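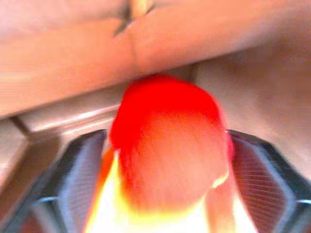 From: Ifeanyi Ogbonna
To: grastness-data
Date: 12 August 2026
Subject: Re: Re: bag episodes, what to keep

> I went through the first batch from Irkmont last night. Two questions before I write the filter. First, a fair number of episodes have a person's arm crossing the wrist view, sometimes so close that the background is mostly gone. Do we drop those? Second, the gripper width trace on the paper bag episodes is noisy, and I can't find a clean closing event to cut on. The script was tuned on rigid objects and puts the boundary in odd places.

Taking the second one first. The width trace is a poor signal for paper. The bag folds between the fingers, so the width keeps drifting well past first contact, and a threshold on velocity will fire two or three times per grasp. Cut on the commanded width instead. It is in the same log under a separate key, and it steps cleanly. Leave the measured width in the training input, though – the drift is information the policy should have.

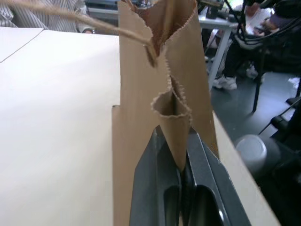 For bags, please also keep the regrasps. In the March set we trimmed each episode to a single approach and a single close, and the resulting policy had no idea what to do when the paper slid or the opening folded over. It would hold position until the timeout. Of 163 bag episodes in the current batch, 51 contain at least one regrasp by my count. I would like all of them in, with the regrasp marked as its own segment and not merged into the first close.

On arms in view: keep them by default. The system will run at tables with people nearby, and a set with every arm removed teaches it that arms don't occur. The cases to drop are the ones where the operator touches the object or the fingers while recording is on. That changes the state in a way the action stream doesn't explain. If you can't tell from the wrist view, check the action log for a jump in object pose with no matching command, and if it is still unclear, set "contact: unknown" and move on. I will review those by hand.

Motion blur alone is no reason to reject a frame. Reject an episode only if blur covers more than 12 frames in a row during the approach. Fast passes outside the approach can stay.

Two smaller items:

- The label "Cultura" in the session field is the old name of the task list. Map it to "bags_v2" on import.
- Split by session, never by episode. There are 6 sessions, so hold out one whole session for validation. Otherwise the same table and background end up on both sides.

Send me the filter before you run it on everything. The config file is enough, I don't need the output.

Ogbonna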